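消費者調査法入門 第5回 講義ノート
「片づけると生活が変わる」をどう読むか

前回の宿題(アンケート票の誘導質問を探す課題)は、最後にまとめて講評します。今回は、整理収納をめぐる言説を材料にして、調査結果の読み方を練習します。片づけ自体の是非を論じる回ではありません。私は散らかった机でも原稿は書けると思っていますが、それは一人の体験談で、証拠としての価値はほぼありません。受講者の体験談も同じ扱いにします。

1. 出発点になる主張

配布資料Aは、収納用品を扱うPlarkholmという会社の広報冊子からの抜粋です。見出しには「食卓の上を空にした家庭では、家族の会話が増えた」とあります。回答者は1,534人。数字が大きいので、ここで安心してしまう人が毎年います。

回答者数が多いことは、偶然のぶれが小さいことの助けにはなりますが、誰に聞いたかの偏りは直してくれません。資料の末尾の注を読むと、回答者は同社の会員向けメールから調査に入った人たちです。収納用品を買い、メールを開き、最後まで答えた人。三重にふるいがかかっています。この集団の結果を「家庭では」という主語で語ってよいか、まずそこを疑ってください。

2. 「散らかっている」とは何か

次に定義の問題です。資料Aの質問文は「食卓の上はふだん散らかっていますか」で、選択肢は「はい」「いいえ」「どちらともいえない」の3つしかありません。散らかりの基準は回答者まかせです。

同じ卓上を見ても、物の数を気にする人、倒れている物を気にする人、食事に関係ない物だけを気にする人がいます。基準が違えば答えも違います。しかも基準の厳しさは、その人の几帳面さや、答えた日の疲れ具合と結びついている可能性があります。そうなると、測っているのが食卓なのか回答者の気分なのか区別できません。
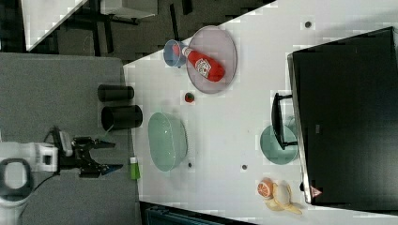

図1 卓上の物の例。皿の上のケチャップ、横倒しのカップなど。「散らかっている」と判定するか、各自で基準を書いてから答えること。

図1の判定は、隣の人と相談せずに書いてください。相談すると一致率が上がりますが、それは基準が明確になったためとは限らず、声の大きい人に合わせただけかもしれません。一致率を出すときは、単純な割合のほかに、偶然でも一致してしまう分を差し引いた指標も計算します。計算手順は第3回のノートにあります。

なお、一致率が高ければ定義が妥当だ、とも言えません。全員がそろって見当違いのものを数えていても一致率は高くなります。信頼性と妥当性は別の話です。期末レポートで毎年混同されるので、繰り返しておきます。

3. 因果の向き

仮に定義が整い、回答者の偏りもないとします。それでも「食卓を空にしたから会話が増えた」とは言えません。考えられる筋道を挙げます。

(a) 食卓が空くと会話が増える。
(b) 家族仲がよいと、食後に一緒に片づける。
(c) 時間に余裕があると、片づけも会話も増える。

資料Aは(a)しか検討していません。勤務時間や家族の人数といった、(c)に関わる項目がそもそも聞かれていないので、あとから調整することもできません。聞いていない変数は分析できない。調査票を作る段階で決まってしまうことが多いのは、このためです。

資料Bでは、住宅設備のAmmannが「片づけ講座」の受講前後を比べています。前後比較だから因果がわかる、と書いてありますが、比較対象の群がありません。講座は3月に始まり、受講後の質問は新年度の慌ただしさが落ち着いた時期に行われています。何もしなくても答えは動いたのではないか、という疑いに、この資料は答えられません。

途中でやめた人の扱いにも注意が必要です。開始時は287人、受講後に回答したのは40人を超える程度です。効果を感じなかった人ほど抜けた、と考えるのが自然でしょう。残った人の満足度が高いことは、あまり驚く話ではないのです。

4. 自己申告の限界

会話の量は、資料A・Bとも本人の記憶に頼っています。「増えたと感じますか」と聞かれれば、講座代を払った人は「はい」に傾きます。払ったお金を無駄と認めたくないからです(認知的不協和の説明としてよく使われますが、この説明自体も便利すぎるので、レポートで使うときは根拠となる研究を必ず引くこと)。

では録音すればよいかというと、録音されていると知った家族は普段と違う話し方をします。日記法は続きません。観察員を置けば、食卓は観察員が来る前に片づけられてしまうでしょう。どの方法にも穴があります。自分の方法の穴をどこまで具体的に書けるかを、採点では重く見ます。

5. 演習

資料C(Tekilarの卓上トレーの商品ページ)を読み、次の点を各自まとめてください。「利用者の満足度」の分母は誰か。質問文は公開されているか。比較の相手は何か。書かれていない場合は「記載なし」と書けば十分で、推測で埋めないこと。

余裕のある人は資料D(Avineの追跡調査)にも目を通してください。Aよりはましな設計ですが、追跡の間に質問文が一度変わっています。どこで変わったかは自分で探すこと。

提出は次回の授業開始時、A4で1枚。図1の判定基準も同じ紙の裏に書いてください。

宿題の講評
「便利な機能に満足していますか」を誘導質問だと指摘できた人は多くいました。一方、選択肢の並び順に触れた答案はわずかでした。並び順は第6回で扱います。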